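Dallstead Tabletop Sorting Set: Data Card

Version of May 6, 2022
Maintained by the Zimell Household Objects Group

Summary

The Dallstead set covers the sorting of small household items into open containers on a covered tabletop. It holds 407 sessions recorded in 12 room settings. Each session concerns one table and the items placed on it.

Contents

sessions/ one folder per session
settings.csv wall covering, table cover and containers for each setting
items.csv item names, colors and categories
notes.txt remarks entered at the time of recording

Item categories

Cables, loose or coiled
Small electronic parts
Cups and other tableware
Trays and tubs
Decorative pieces

Table covers and wallpapers vary between settings, and both printed and plain patterns are included. Containers are listed by color and shape. Decorative pieces remain on the table during sorting and are not assigned to a container.
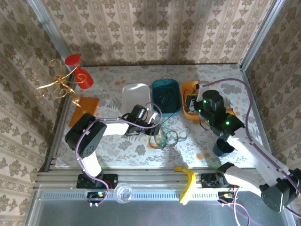
Cables are entered as a single item when they cannot be told apart without handling. A coiled cable inside a tub is listed under the tub as well as under its own category.

Known limitations

Item names in 53 sessions have not been reviewed. Settings recorded before October use an older color list, in which teal and green share one entry.

Terms of use

The set may be used for research and teaching. Corrections should be submitted to the Zimell group with the session folder name.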